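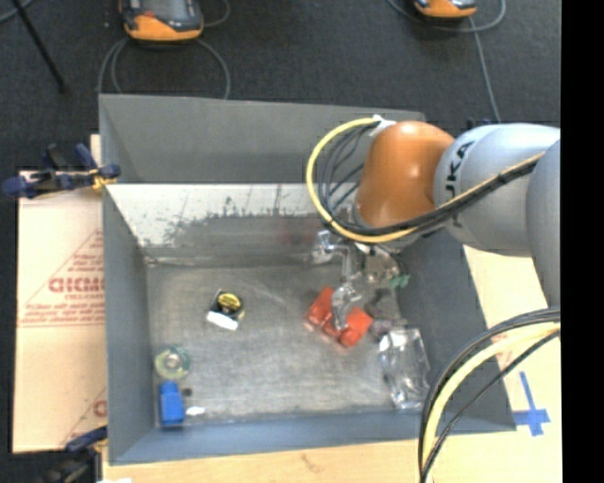
Vol. 3, No. 2

Staselach: a pile of political satire headlines, with the real ones mixed in

Hi! I'm Wanda Borkowska and this is the readme for Staselach, my collection of headlines from joke news sites and from plain old newspapers, all of them on politics. I started it in May after I shared a story about a senator wanting to rename the moon and my uncle had to tell me it was a gag (I had already written an angry comment, which is still up). I figured if I can't tell, maybe a big list would be fun to poke at.

What you get

There are 2,962 headlines in the main file. Of those, 1,558 are satire and the rest are real. It's one headline per line, tabs between the columns, and the columns are: headline, joke or real, level of office (city, state, national, other), and a notes column where I ramble. Skip the notes if you like your data clean. I wouldn't, though - there are some good ones in there.

Where it came from

I copied everything by hand out of newsletters I was already getting. Þórarinn Blöndal sent me a big batch from his own inbox and did the second round of labels. We disagreed most on city council stuff. A town voting to ban a particular goose sounds made up and it was totally real! When we couldn't settle one, it went in a separate file called Kárason, named after the guy in the headline we fought over the longest.

Things that bug me

It leans hard toward national politics, and it leans toward jokes about whoever was in office when I was collecting. So please don't use it to decide which party gets mocked more. Also I fixed typos in the early rows and then stopped, and now I can't remember where I stopped. Sorry. Some headlines are in there twice with different punctuation (the Joseo script catches most of them, run it first).

Using it

Open it in any spreadsheet, or use the little Zedov loader in the tools folder, which splits it into a practice part and a test part. The split is always the same, so we can compare scores. I got about 2 out of 3 right reading them cold, and Þórarinn did better and has brought it up a lot.

Fixes

If you find a wrong label, send me the row number and a link to the original. New headlines are welcome too, state legislatures especially. I check the mail in the evening, usually after 9 p.m.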